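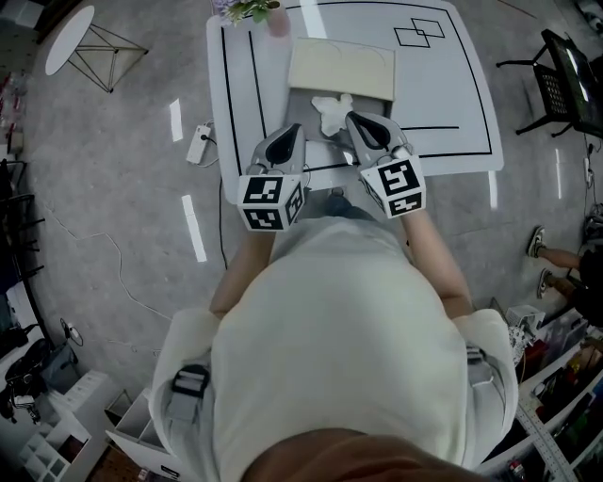
Slavica Kelmendi wrote:
> Do you all fold your cleaning cloths or just chuck them in the drawer? Mine come out like old tissues.

Fold, Slavica, always! I used to be a chucker — then I did a whole batch of 9 one evening in December and never went back. Lay the cloth on a tray, pull the corners out flat, halves, then halves again. The little white ones are the worst for crumpling, so I do those first while I've still got the patience (and a cup of tea).

Does Ott still iron his?

Jadwiga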